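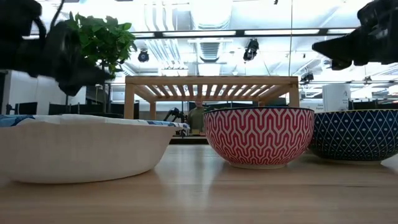

Tulham is looking for testers: people who will try to ruin Platau's table service

Platau is our two-arm kit for setting and clearing tables. It goes on sale in February to small restaurants, canteens and anyone else who owns more bowls than patience. Before then we want it used by people who did not build it, because the people who built it have become very good at placing a bowl exactly where the arm likes it.

We have 2 openings for paid bench testers at our Ulten workshop, and a longer list of home-kitchen participants who come in for single sessions. No engineering background needed. If you have waited tables, washed dishes or raised teenagers, say so near the top of your letter.

What you would do

Put tableware down the way real people put it down, ask the kit to pick it up, and write what happened in plain words. "It dithered" is a perfectly good entry. "Suboptimal grasp convergence" will be sent back to you.

Read the setup guide as if you had paid for it. The current draft runs to 210 pages, and the author, Gilberto Huamán, has been told that this is a lot. He would like to hear it from somebody else.

Swap the gripper fingers, run the calibration, and tell us at which step you began to swear.

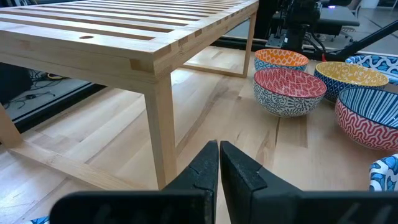 Gripper, patterned bowls and the slatted table, Ulten workshop.

The bowls are part of the Ñahui test set, our in-house collection of tableware chosen for loud patterns, awkward rims and general lack of cooperation. It stands at 1,193 pieces, less whatever has been dropped since the list was last updated. You will not be billed for breakages. You may be asked to fill in the breakage form, and some people would prefer the bill.

What we offer

Single-session participants get 200 dollars and lunch. Bench testers are on a six-month contract, four days a week, with the hourly rate given at first interview - we don't make you guess it. Lunch is included there too, served by humans for now.

What we ask

You can stand for a good part of the day and lift a full crate of dishes. You write clearly. You can tell a product manager that the product is annoying, then come back after lunch and say it again with the step number.

How to apply

Send one page, no cover design, to the testing desk at Tulham by May 25, 2019. Tell us about a kitchen appliance you gave up on and the point at which you gave up. Mark it "bench" or "session". Applicants for both should send one letter and say which they would rather have.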